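Revenue per session vs. page RPM for deciding ad density
Forum: Publisher Analytics > Measurement

slotwright
Member, joined in February
We run a mid-size hardware news site on Flindgate for ad serving, with Keltico for reporting. Until last month every layout decision was made on page RPM. I have been asked to move the team to revenue per session and I would like to check the method before I commit.

Current test: control has four in-content slots, variant has three. The variant loses on page RPM and wins on session revenue, on article pages only. Sessions are split by first-party cookie at the edge. Gallery pages are excluded.

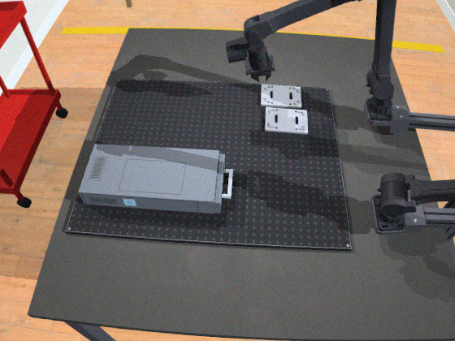 Gray case on the perforated board (render)

Questions: is the session number safe to use when the referral mix is uneven, and what do people use as a minimum cell size?

tallyroom
Split by landing template and referrer first, then compare. If social traffic is overrepresented in one arm, session depth will differ before the ads have loaded. We don't read any cell under 700 sessions per arm, and I consider that low. What is your smallest?

slotwright
Smallest is newsletter traffic, 606 in control and 758 in variant. Everything else is well above that.

tallyroom
Then drop newsletter or let it run longer. Also, 606 against 758 on an even split is a large gap. I'd check assignment before I looked at revenue at all.

bidfloor_k
I disagree with the premise. Session revenue is a ratio with a very long tail. One reader who opens 100 pages will move the mean in a small cell. Page RPM is crude, but the buyers set prices per impression and the finance side can reconcile it against the Flindgate invoice. You can't reconcile session revenue to anything.

tallyroom
You can cap it. Winsorize at the top one percent and report both figures. The reconciliation point applies to accounting. The OP is asking about layout.

bidfloor_k
Capping removes real money from the number. On the sites I handle, the heavy readers are most of the margin.

gantryleaf
Page weight is missing from this test. We tried the same change on Groltolen and most of the session gain came from faster first render, with the slot count contributing little. Before crediting the ads, hold image bytes constant between arms.
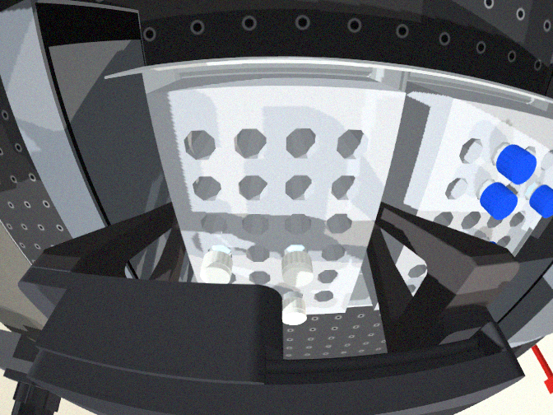 Session revenue picks up any difference in load time, and image encoding is the usual cause when two templates call different resize rules. Log the transferred bytes per pageview and join them to the session table. Averages per template hide too much. Flat areas such as the dark fingers of that gripper cost very little at any quality setting, while the tiny round holes on the gray panel at left are fine detail and take far more bits for the area they cover. A gallery of the second type will look like an ad density problem in Keltico.

slotwright
Checked. The variant template does call a different resize rule. Median image transfer is lower in that arm. I'll align the two and restart.

Assignment: the cookie is set after the consent dialog in control and before it in the variant. That probably explains the newsletter gap.

tallyroom
Then discard the whole run. None of the cells are comparable.

bidfloor_k
Agreed on discarding. On the restart, please log page RPM as well. If the two metrics disagree again I'd like to see the distribution, mean and median both.

slotwright
Will do. Does anyone have the Gilbert export working with session IDs? Mine truncates them and the join fails on part of the table.

gantryleaf
Set the ID column to text before the export. The default type is numeric.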